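Skip to content Search this manual Search Clear

Category: Sorting cell / Set-up and daily use / Section 8

8. Setting up a sorting run by lid colour

Read this section before the first run on a new table layout. It covers the Clatano sorting cell as fitted at the Ostorville and Hasside packing rooms. You need an operator login and the run sheet for the shift. Changing speeds or reach limits needs a supervisor login (see Section 13).

8.1 What changes for the packing team

Before the cell was fitted, one person at each bench sorted containers by hand and a second person checked them. The arm now does the picking and placing. The bench operator sets up the run, watches for stops, clears faults and signs off each tray. The checker's job stays as it was, and the checker must not be the person who set up the run.

Breaks are taken at the same times as before. The cell is paused during breaks and is not left running with the bench unattended.

8.2 Before you start

1. Press Pause on the bench panel and wait for the amber light.
2. Wipe the table and let it dry.
3. Select the job number from the run sheet. The colour sort is job 139.
4. Check that the lid colours listed on the panel match the run sheet. If a colour is missing, stop and call the supervisor. Do not pick the nearest match.

8.3 Placing the containers

5. Stand the containers upright on the table, lids facing up. Colours can be mixed in any order.
6. Keep the group together and within reach of the arm. Leave open table beside it so that the gripper has room to come down.
7. Step back behind the yellow floor line and press Preview.

The preview shows the table from directly overhead. Compare it with what you have set out. Every lid should show as a whole disc, and the arm's shadow may lie over part of the group.
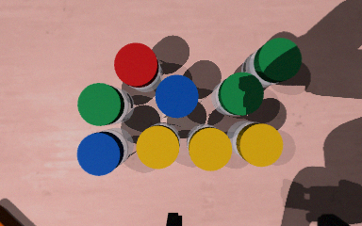 Ebere Nwachukwu asked that this section say more about shadows, as new operators at Hasside had been moving containers about to get them out of the shade, then starting the preview again, and losing the first part of the shift to it. Her view was that a lid dark on one side can be left where it is if the panel has named its colour, and that people should be told so in training.

Note: The panel puts a colour name against each lid. Go by the name on the panel. If a lid is marked "unsure", move that container once and press Preview again. If it is still marked "unsure" after 2 tries, take it out and sort it by hand.

8.4 Running the job

8. Check that no one is inside the floor line.
9. Press Start and hold for two seconds. The light turns green.
10. Stay at the bench for the first full tray. After that you may do other work within sight of the panel.
11. When the tray is complete, press Pause, lift the tray out and pass it to the checker with the run sheet.

CAUTION: Do not reach in to straighten a container while the light is green, even if the arm is still. It may be waiting for its next move.

CAUTION: If a container tips over, press Pause before you pick it up. Use the red stop button only if someone is at risk or the arm has hit something.

8.5 Handing over

12. Write the job number, the number of stops and any containers sorted by hand on the run sheet.
13. Tell the next operator about any lid the panel could not name, and log out.

Stops are recorded to find faults in the cell. They are not used to measure the operator. Questions about this go to the shift supervisor or your staff representative.

Tags: sorting, lid colours, preview, handover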